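Zoëga 旅舍 入住前安全检查表(附检查意见)
适用范围:主楼、花园楼、公共厨房、洗衣间
检查日期:2022-09-03
上一次完整检查:五月

填写说明

每一项后面写“合格”“不合格”或者“待定”。如果写“待定”,请在意见里说明还缺什么。不要只画一个勾,上次的表格有很多勾,我们后来看不懂是检查过,还是只是走过去看了一眼。
意见请用完整的句子写。中文不是我的母语,所以如果我的句子有不自然的地方,请直接在旁边改,不用客气。
检查用的东西:手电筒、温度计、卷尺、试电插头、备用电池、本表和一支不会掉色的笔。

一、入口和走廊

1.1 大门从里面不用钥匙可以打开
结果:合格
意见:把手有一点松,转的时候有声音,但是可以马上打开。我关灯以后又试了一次,也没有问题。螺丝下个月再看。

1.2 走廊里没有行李、鞋架、纸箱
结果:不合格
意见:花园楼的后门前面放着两个纸箱,里面是旧窗帘。已经搬到储藏室。五月的检查也写过同样的事情,那时候是折叠椅。我建议在后门的地面上贴一条黄色胶带,让大家知道这里要空着。

1.3 紧急出口标志亮着
结果:合格
意见:主楼的全部亮。花园楼楼梯口的那个比别的暗,但在走廊另一头还能看清楚文字。

1.4 地毯边缘没有翘起来
结果:待定
意见:前台旁边的地毯有一个角翘起来,我用双面胶暂时固定了。因为早上很多客人拖箱子经过,胶可能坚持不了很久。请决定要换地毯还是拿走。我个人觉得拿走更好,下面的木地板状态不错。

1.5 楼梯扶手牢固
结果:合格
意见:我用两只手用力拉过每一段。最上面一段有木刺,已经用砂纸磨平,还没有上油。

二、烟雾报警器和灭火设备

2.1 每间客房有一个报警器,按测试键有声音
结果:不合格
意见:一共测试了 22 个,其中两个没有声音。一个是电池没电,换了以后正常。另一个是 Hidero 的旧型号,换了电池还是不响,外壳已经发黄,整个要换新的。这个房间在换好以前不能给客人住,我已经在预订系统里关掉了。

2.2 报警器没有被东西盖住
结果:合格
意见:没有发现。五月的时候有客人在报警器上套了浴帽,这次特别注意了这一点。

2.3 灭火器压力指针在绿色区域
结果:合格
意见:公共厨房的灭火器指针在绿色区域的边上,还算合格,但请在下次检查时先看这一个。

2.4 灭火器前面可以站人
结果:合格
意见:洗衣间的灭火器前面有晾衣架,推开就可以拿到。我还是把晾衣架换到另一面墙了。

2.5 厨房有灭火毯,而且大家知道怎么用
结果:待定
意见:灭火毯有,挂在门旁边。“大家知道怎么用”这一句我不知道怎么检查。我问了两位早班同事,一位会,一位说没有打开过。建议买一块练习用的,一起试一次。

三、电器和插座

3.1 插座面板没有裂缝,没有松动
结果:不合格
意见:主楼的阅读角有一个插座面板裂开,已经贴上“请勿使用”的纸条并关掉对应的电闸。电工来以前不要撕纸条。

3.2 没有插线板连着插线板
结果:不合格
意见:办公室里有。是我们自己的办公室,不是客人房间,所以更不好意思。已经拆开。打印机现在要用的时候再插。

3.3 电热水壶的线和底座
结果:合格
意见:每个壶都装满水烧开一次。花园楼有一个壶水垢很多,不影响安全,已经交给清洁组。

3.4 吹风机
结果:合格
意见:线没有硬,插头没有变色。后面的网要拆下来清理,里面的毛发比我想的多。清理以后我让每个吹风机连续开了几分钟,没有焦味。请清洁组把这个网加到自己的清单里。

3.5 床头灯的灯泡功率没有超过灯座上的标记
结果:合格
意见:有两盏灯的标记看不清楚,我统一换成低功率的 LED。

四、家具和桌面

4.1 桌子不摇晃
结果:不合格
意见:Plakico 的圆桌里面,有一张在按住边缘的时候会倾斜。圆桌和方桌不一样,四个方向都没有问题不代表中间的方向也没有问题,所以要绕着桌子一边走一边按。那一张的底盘螺丝松了,拧紧以后再按,稳定。

4.2 桌面边缘没有毛刺或者缺口
结果:合格
意见:用手掌慢慢摸一圈,再用一块旧丝袜擦一圈。丝袜被钩住的地方就是有毛刺的地方。这个办法是我以前在家具店工作时学的。

4.3 桌面和梳妆台上没有留下前一位客人的物品
结果:不合格
意见:小的东西最容易漏掉,发梳、细链子、耳环、隐形眼镜盒。浅色的桌面上深色的东西很好找,反过来就难,浅色的东西要弯下腰从侧面看。
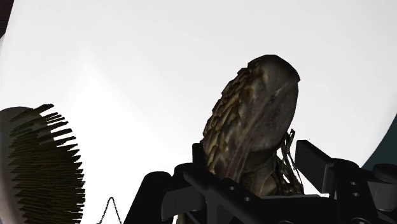
旅舍安全通讯 第 6 期

4.3 的意见继续:找到的物品放进透明袋,写上房间和日期,不要放在前台的抽屉里。五月以后,抽屉里有三样东西没有袋子也没有纸条,现在已经没有办法知道是谁的。梳子类的物品也要装袋保存,不要因为“便宜”就扔掉。保存期过了以后再处理。

4.4 衣柜和书架固定在墙上
结果:合格
意见:高的柜子全部有角码。双层床房间的书架比较矮,没有固定,但有小孩子的家庭常常住这一间。我把它写成合格,因为规定只说高柜,可是我希望还是固定一下。

4.5 双层床护栏、梯子
结果:合格
意见:梯子的防滑条有一条开始脱胶,已经重新粘好,放了一个晚上才让人踩。

4.6 椅子能承受正常的坐和靠
结果:待定
意见:早餐厅有两把椅子,靠背往后有声音。我坐了没有事,但我比较轻。请体重更大的同事再试。暂时放在墙边,上面不放标签,只是不摆到桌子旁边。

4.7 镜子和挂画
结果:合格
意见:轻轻往上抬,不应该能取下来。床头上方的画都很轻。

五、卫生间和热水

5.1 热水温度
结果:合格
意见:主楼最远的水龙头打开以后,最高是 44 度。花园楼比它低一点,客人会觉得不够热,但从安全来说没有问题。上次有人提出把锅炉调高,我的意见是先看一下管子的保温层,有一段在室外是裸露的。

5.2 淋浴间地面防滑
结果:不合格
意见:防滑垫的吸盘老化,用脚推会移动。要换新的,尺寸请重新量,以前买的比淋浴底盆大,边上折起来,反而容易绊倒。

5.3 门锁可以从外面用硬币打开
结果:合格
意见:全部试过。有一个很紧,上了一点润滑油。

5.4 排风扇
结果:合格
意见:拿一张卫生纸靠近,能吸住就是合格。

5.5 清洁剂放在有锁的柜子
结果:不合格
意见:柜子有锁,钥匙插在锁上。请参考 5.5 的上次意见,是完全一样的一句话。

六、公共厨房

6.1 燃气阀门在不用的时候关闭
结果:合格
意见:早上和晚上各看了一次。

6.2 灶台附近没有容易燃烧的东西
结果:不合格
意见:厨房纸的架子离灶头 20 厘米,太近。已经移到水槽那一边。钉子的洞还在墙上,需要补。

6.3 刀具存放
结果:合格
意见:磁条很牢。有一把小刀的刀柄裂了,已经拿走,没有补充新的,因为剩下的够用。

6.4 冰箱温度和食物标签
结果:合格
意见:温度正常。没有名字的食物有几盒,我贴了纸条请主人写名字,过了两天还没有写的才扔。

6.5 高处的柜子用稳固的踏凳
结果:待定
意见:踏凳不在厨房。后来在洗衣间找到。请写上“厨房”两个字。

七、需要处理的事情(按先后)

先做:更换 Hidero 旧报警器;阅读角插座;淋浴防滑垫。
然后:前台地毯;早餐厅椅子;厨房墙上的洞;楼梯扶手上油。
可以等:锅炉管道保温;矮书架固定;练习用灭火毯。

防滑垫和报警器可以在 Wurnon 的五金店一起买,那里周末也开门。收据请放进绿色文件夹,上次放在蓝色的里面,对账的时候找了很久。
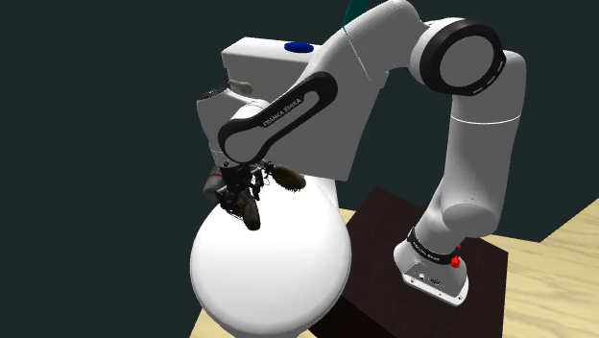

栏目:客房与公共区域 / 检查后的意见

以下是表格贴出来以后,同事们写在后面的意见,我把手写的部分打成了文字。内容没有改,只改了几个错字。

意见一(早餐组)
椅子我试过了,两把都可以坐,声音是从靠背下面的横木来的。我觉得可以涂一点木胶然后夹住。如果没有夹子,我家里有,下次上班带来。另外关于 4.1,圆桌绕着按的办法很好,但早餐时间客人坐着,没有办法做,请安排在下午。

回复:可以,改到下午。谢谢夹子。

意见二(夜班)
后门贴黄色胶带我同意。夜里我走那一边的时候走廊灯是感应的,要走到中间才亮,如果地上有箱子,灯亮以前就碰到了。所以能不能也把感应器的角度调一下?这一项表格里没有。

回复:很重要,我没有在夜里检查过。下次加一项 1.6,走廊感应灯从门口开始就要亮。请你先把位置画在平面图上。

意见三(清洁组)
吹风机后面的网,我们可以每个星期清理。但是有一种型号的网拆不下来,要用小刷子。请多买几把。5.5 的钥匙是我们的问题,因为柜子一天要开很多次,拔出来以后常常忘记放在哪里。能不能换成密码锁?

回复:密码锁可以。密码请不要写在柜门上。

意见四(前台)
遗留物品的袋子用完了。还有一个问题,如果客人打电话说丢了东西,但描述得不清楚,我们应该怎么核对?上个星期有一位客人说是“一个棕色的东西”,我只能请她再想一想。

回复:请客人说出房间、日期和至少一个细节,比如大小,或者是什么表面。我们不要先说我们有什么。袋子已经订了。

意见五(花园楼)
水温的事,客人写在评价里了,说洗澡“温温的”。我理解安全的原因,但冬天来以前最好把管道包起来。我量过,裸露的一段从墙角到窗户下面,我一个人可以包,需要材料和一个下午。

回复:材料列个单子给我。原来放在“可以等”,我把它移到“然后”。

下次检查时请注意的地方

先看厨房灭火器的指针,再看花园楼楼梯口的标志灯。
报警器测试要提前通知客人,这次有一位客人在午睡,他很有礼貌,但是确实被吓到了。
检查表请打印单面,背面留给意见。铅笔写的意见扫描以后很淡,请用黑色的笔。
表格原件放在办公室门后的夹子上,电子版在共用文件夹的“安全”里面。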